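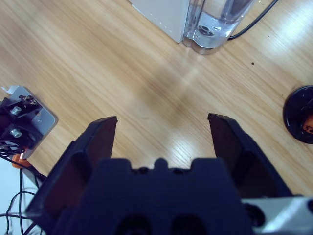

June, after lunch

Third go at the salt dough. Recipe from the Stendus craft sheet, which promises "no cracks, every time". Not convinced. Two of the four handprints from the last batch split across the palm, and both had been rolled to the thickness it gives.

Changed one thing only: less water. Dough came to 846 g on the kitchen scale. Kneaded until it stopped sticking to my fingers, which took far longer than the sheet says. A four-year-old would have wandered off by then, so knead it before the group arrives.

Rolled half of it thinner, left the other half as before. Leaving all of it to air dry on the Vetness racks, turning morning and evening. The oven method is quicker but I don't trust it with small hands waiting for a result, and the last oven lot puffed up at the edges.

Paint: the McAlister ready-mix is sold as washable. Tried a dab of each colour on an old cotton apron. Yellow and green rinsed out. Red left a pink mark after two rinses - the label says nothing about that. Blue still to do. Keep red for the over-fives until somebody shows me otherwise.

Numbers for the summer session: 27 on the list, aprons for 25. Either borrow two or run it in two sittings. I'd go for two sittings, the sink is slow enough as it is.

Also asked whether glitter could go in the dough. It can, but it feels gritty and I can't see what it adds. Left out for now.

To do: blue paint test, ask Furnico about lower stools, weigh one thick and one thin print tomorrow before turning them.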